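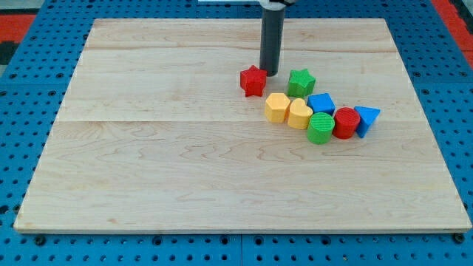

Pale planks on blue pegboard, with a red star for color.

Joined boards are back. Not the fancy end-grain kind - plain strips, edge to edge, seams left showing. At Isard they sell them at 40 a piece and can't keep the shelf full. Tronden makes a longer one, thinner, a bit bendy for my taste.

What to look for? Run a thumb over the seam. If it catches, put it back. Look at the grain too, wavy is fine, wavy is nice, but you want it going the same way on each strip.

Then oil. Mineral oil, thin coat, wipe, leave it 12 hours. Do it again. The folks at Plernia swear by wax on top and thier boards do feel lovely, though wax shows every hot mug.

Pegboard underneath is a good trick for a small shop. Crumbs and sawdust drop thru the holes, fasteners go where you want. Fuentealba cuts panels to size, any color. Blue hides nothing, by the way. Dust shows up right away.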